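Como funciona um armário: portas, prateleiras e divisórias

Ciência em Casa, caderno 15
Texto: Jocelyn Samonte. Revisão técnica: Sandro Pace.

Um armário é uma caixa com partes. Cada parte tem um nome e uma função. Quem conhece os nomes consegue ler um manual de montagem, pedir a peça certa numa loja e decidir onde guardar cada objeto.

As partes principais

O corpo do armário chama-se caixa. É formado por dois lados, um topo, uma base e, na maior parte dos modelos, um fundo. Os lados também se chamam ilhargas. O fundo é uma placa fina, mas tem um papel importante: impede que a caixa se incline para um dos lados.

Podes verificar isto com uma caixa de sapatos sem tampa nem fundo. Empurra um canto de cima com o dedo. A caixa deforma-se e passa de retângulo a paralelogramo. Cola agora uma folha de cartão no fundo e empurra outra vez. A forma mantém-se, porque o cartão segura os quatro cantos ao mesmo tempo.

As placas horizontais no interior são as prateleiras. As placas verticais são as divisórias. O espaço entre duas prateleiras chama-se vão.

Porque é que as prateleiras se curvam

Uma prateleira apoiada nas duas pontas recebe peso ao longo de todo o comprimento. Com o peso, o meio desce um pouco. A esse movimento dá-se o nome de flecha. A flecha aumenta quando se põe mais peso, quando a prateleira é mais comprida e quando a placa é mais fina.

O comprimento é o fator mais forte. Se uma prateleira tiver o dobro do comprimento, com a mesma espessura e a mesma carga no meio, a flecha fica oito vezes maior. Por isso se colocam divisórias: uma divisória parte um vão largo em dois vãos estreitos e dá à placa de cima mais um ponto de apoio.

Experiência com uma régua

Material: uma régua de plástico de 40 cm, 2 livros com a mesma altura e algumas moedas.

Coloca os livros em cima da mesa, afastados, e pousa a régua sobre eles como uma ponte. Põe as moedas no meio da régua e observa a curva. Depois aproxima os livros até ficarem a 15 cm um do outro, com as mesmas moedas no meio. A curva quase desaparece. Regista as duas situações com um desenho feito de lado.

Portas de vidro, portas lisas e espaços abertos

Há três maneiras comuns de acabar a frente de um armário. A porta lisa, ou porta cega, esconde o interior e protege do pó. O espaço aberto dá acesso imediato, mas deixa entrar pó. A porta de vidro fica entre as duas: fecha o compartimento e deixa passar a luz.

O mesmo móvel pode juntar várias soluções.
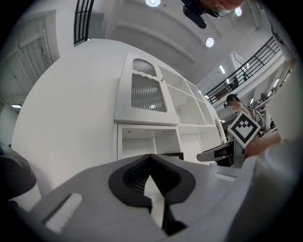

Armário branco com porta de vidro canelado fosco, prateleiras abertas ao lado e uma divisória vertical no compartimento de baixo.

O vidro canelado tem nervuras paralelas na superfície. Uma nervura é uma pequena elevação comprida. Quando a luz atravessa um vidro plano e liso, os raios saem com a mesma direção com que entraram, e a imagem chega inteira aos nossos olhos. Quando atravessa um vidro com nervuras, os raios saem em direções diferentes. Esta mudança de direção chama-se refração. O resultado é uma imagem partida em riscas, na qual se distinguem manchas claras e escuras, mas não os contornos.

O vidro fosco funciona de outra maneira. A superfície tem irregularidades muito pequenas, que espalham a luz em todos os sentidos. Este efeito chama-se difusão. Num vidro canelado e fosco os dois efeitos somam-se.

Um teste simples: enche de água um copo liso, de lados direitos, e coloca um lápis atrás dele. Desloca o lápis devagar da esquerda para a direita. A imagem do lápis desloca-se em sentido contrário, desde que o lápis esteja suficientemente afastado do copo. Cada nervura de um vidro canelado desvia a luz de forma semelhante, em ponto pequeno.

O puxador e a alavanca

A porta roda em torno das dobradiças. O puxador costuma ficar do lado oposto. A razão está na regra da alavanca: quanto maior a distância entre o ponto onde se puxa e o eixo de rotação, menor a força necessária.

Experimenta numa porta de casa, com um adulto presente. Empurra-a com um dedo junto ao puxador. Depois empurra-a com o mesmo dedo perto das dobradiças, sem meter os dedos na folga. A segunda posição exige muito mais força.

Onde guardar cada coisa

Os objetos pesados ficam nos compartimentos de baixo. Assim, o centro de gravidade do móvel fica baixo e o armário tomba com mais dificuldade. Os objetos leves podem ir para cima. Os de uso diário ficam entre a altura dos joelhos e a dos ombros de quem os usa.

Um armário alto deve estar fixado à parede por um adulto. Nunca se sobe às prateleiras, mesmo que pareçam firmes: o peso de uma pessoa na borda da frente puxa o móvel para a frente.

Vocabulário

Divisória: placa vertical que separa dois espaços.
Flecha: distância que o meio de uma prateleira desce sob carga.
Ilharga: lado do armário.
Nervura: elevação comprida e estreita numa superfície.
Refração: mudança de direção da luz ao passar de um material para outro.
Vão: espaço livre entre duas placas.

No próximo caderno: gavetas, corrediças e atrito.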